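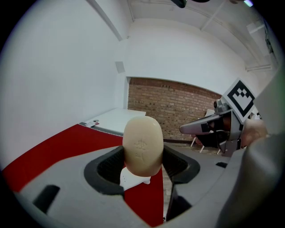 Fig. 4. Oval piece held upright by its sides, raised mark near the center.

Section 5. Laying out the table

This section covers the table cover, the trays and the single-piece layout of the Latton table activity set. Read it through once before you unpack the pieces. The matching and sorting layouts are in Section 6 and use the same table, so the cover can stay down between them.

5.1 What you need

Main table, 68 cm high or close to it
Red cover
White tray, shallow, with rounded corners
Oval piece
Second table, shelf or board for things not in use
Soft dry cloth

The Tulmont carton holds the cover and the trays. The pieces are packed separately, in the Dromon box, and each one is wrapped in paper. Tables are not supplied.

Note: Sets shipped before March have a slightly smaller cover. It is laid the same way, but more of the tabletop edge will show.

5.2 Laying the cover

1. Wipe the tabletop with the dry cloth. If it has been washed, let it dry fully.
2. Unfold the cover with the plain side down.
3. Line up one long side with the edge of the table nearest the user.
4. Smooth the cover outward from the middle with the flat of your hand.
5. Check the corners. If a corner lifts, fold it back the other way, hold it for a few seconds and smooth it again.

A narrow strip of tabletop may show on one side. You do not have to center the cover exactly, but the area where the tray will stand must be flat. A fold under the tray makes it rock.

Caution: Do not iron the cover. Fold marks come out if it is left flat overnight.

5.3 The second table

Set the second table behind or beside the main one, close enough to reach without walking. Use it for the pieces you have not started on, the paper wrapping and the lid of the box. It can be a little higher or lower than the main table.

Leave enough floor clear on both sides of the main table for a person to stand with elbows out. If the user will be seated, allow for the chair as well. Cords and rugs should be moved out of the walking area.

5.4 Unwrapping and checking the piece

1. Open the Dromon box on the second table.
2. Lift out the oval piece and remove the paper.
3. Look over the surface. Light mottling is normal, as are small differences in color between one piece and another.
4. Find the raised mark, a small group of dots and lines near the center. It is faint and easier to see with light coming from the side.
5. Run a fingertip around the edge. Set aside any piece with a chip or a sharp spot and use the replacement form at the back of this manual.
6. Put the paper back in the box.

Pieces may pick up dust or lint from the cover. Brush it off with the dry cloth. Do not use water, spray cleaner or alcohol wipes on the pieces, and keep them away from children under 4.

5.5 Placing the tray

Put the tray on the cover, open side up, within easy reach of the person who will use it. The usual position is a little past the middle of the table. Keep it at least 13 cm from every edge.

Press lightly on each corner of the tray in turn. If it tips, lift it, smooth the cover underneath and try again. Do not tape the tray down; it has to be moved between layouts.

5.6 Single-piece layout

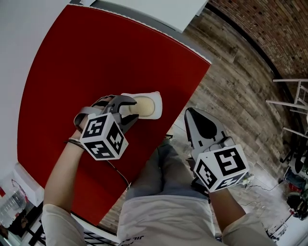

The tray marks the start and finish point for the single-piece layout, and the piece should lie flat inside it before each turn. It does not need to be in the exact middle. The tan piece in Fig. 5 is slightly off-center in the white tray, and that is close enough. What matters is that the piece rests on the bottom of the tray with no part of it leaning on the rim. If it leans, nudge it inward until it drops flat.

To run a turn:

1. Start with the piece flat in the tray.
2. Take hold of the piece on two opposite sides, at its widest part.
3. Lift it straight up until it clears the rim.
4. Bring it upright over the red cover, with the raised mark facing the user, as in Fig. 4.
5. Hold it there for a slow count of 5.
6. Lower it back over the tray, lay it flat and let go.
7. Wait until the piece has stopped moving before starting the next turn.

For left-side practice, shift the tray to the left of the user and repeat from step 1. For right-side practice, shift it to the right. The piece stays in the tray while the tray is moved.

Note: Hold the piece firmly enough that it does not slip, and no tighter. Hard squeezing wears down the raised mark over time.

Caution: Keep the piece over the cover while it is off the tray. The cover softens a short drop. A drop onto a bare floor can chip the edge.

5.7 If something is not right

The piece slides in the tray when lifted.
Wipe the bottom of the tray and the piece with the dry cloth.

The piece lands on the rim.
Lower it more slowly, and check that the tray is straight in front of the user. Moving the tray a hand's width closer often helps.

The tray moves when the piece is set down.
The cover has probably lifted underneath. Take the tray off, repeat 5.2 from step 4 and put the tray back.

The mark cannot be seen.
Turn the piece over. The mark is on one face only. If it is worn smooth, the piece can still be used for this layout but is not suitable for the matching layout in Section 6.

5.8 Putting the set away

1. Wrap the oval piece in its paper and return it to the Dromon box.
2. Wipe the tray and stack it in the Tulmont carton with the others, open side up.
3. Shake the cover out, then fold it in half and in half again.
4. Lay the cover on top of the trays. Do not put it underneath, where the tray corners will press lines into it.
5. Close both boxes and store them indoors, away from heaters and direct sun.

Missing trays and replacement covers are handled by Kemppainen, the parts supplier listed on the back page. Give the number printed on the carton flap when you order. Part numbers in this section were last checked Wed 3 May.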